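Loading the Bottom Rack So Everything Comes Out Clean
Kitchen tips, updated 30th May

I love a well-loaded dishwasher. There, I said it! We moved into the house on Flanden Road with a secondhand Tekov that the last owners swore was on its way out, and after a few weeks of fiddling with how I put things in, it's washing better than the new one we had before.

Start with the arms. Give the spray arm a spin with your finger before you close the door. If it knocks against a pan handle or a big spoon, move the spoon. Takes a second and it saves you a whole wasted cycle (ask me how many I've wasted).

Scrape, don't rinse. I used to stand at the sink washing everything before it went in, which is just doing the dishes twice. Now I scrape the plates into the compost and leave it at that. The exceptions in our house are dried egg and oatmeal, and those get 5 minutes of soaking in plain water while I wipe the counters.

Clean the filter! Mine twists out from the floor of the machine. I did it for the first time in March and it was disgusting, a gray mush with a piece of a Cadport jar label stuck in it. Hot water, a drop of dish soap and an old toothbrush got it clean, and the musty smell went away the same evening. I do it every other weekend now.

Plastic goes on top, away from the heater, and lids go in at an angle so they don't hold a puddle. Sharp knives and anything wooden I do by hand. My one good Tzanetos bread knife went through the machine for a year before I noticed what it was doing to the edge, and I still feel bad about it.

When the cycle ends, open the door a hand's width and walk away for almost 40 minutes. The steam gets out and the glasses come out so much drier. Then empty the bottom before the top, so that any water sitting on the upturned mugs doesn't drip all over your clean plates.

Now, little bowls. They're the thing I get asked about most, and they're the thing I used to get most wrong, because I'd nest them like they were going back in the cupboard and they'd come out with a ring of soup where they touched. Stand them up on their rims between the tines and tip them slightly forward, the way the green, yellow and orange ones are sitting, and try to leave the water a way into each one. If one bowl overlaps its neighbor a lot, skip a slot and spread them out. Cereal bowls, dip bowls, the kids' ice cream bowls, they all do well like this, and I think a row of bright colors in a gray rack looks so cheerful!

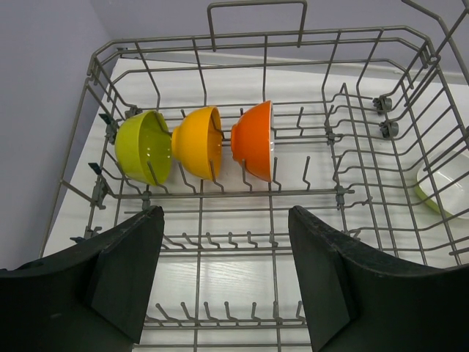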